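How to oil a butcher-block worktop 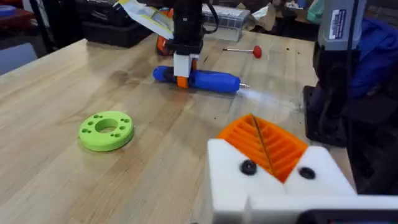 Butcher-block top with the strips of grain running diagonally.

I oil my worktop two times in a year, in March and again before the winter. The method I learned from Bianka Hajdu, when I rented a bench in her shop in Borkville, and I changed only small things.

What you need: 100 ml of food-safe mineral oil, sandpaper in grit 180, two cotton cloths, a soft brush.

1. Take everything off the top and brush away crumbs and dust. Wipe with a damp cloth and leave it to dry overnight.

2. Sand lightly, always along the grain. Do not press. For old stains you can stay longer on one place, but then sand also the area next to it, or you will feel a small valley with your hand.

3. Brush again, also in the corners near the wall.

4. Pour a little oil in the middle and spread it with the cloth. The end grain drinks much more than the top – go over it a second time.

5. Wait 30 minutes and wipe off what is left. If the surface feels sticky the next morning, there was too much oil. Rub it with a dry cloth.

Lay the oily cloths flat outside to dry before you throw them away. Do not leave them in a ball.

For a new worktop, repeat steps 4 and 5 on three evenings. Mine is 189 cm long and the bottle was enough for one coat.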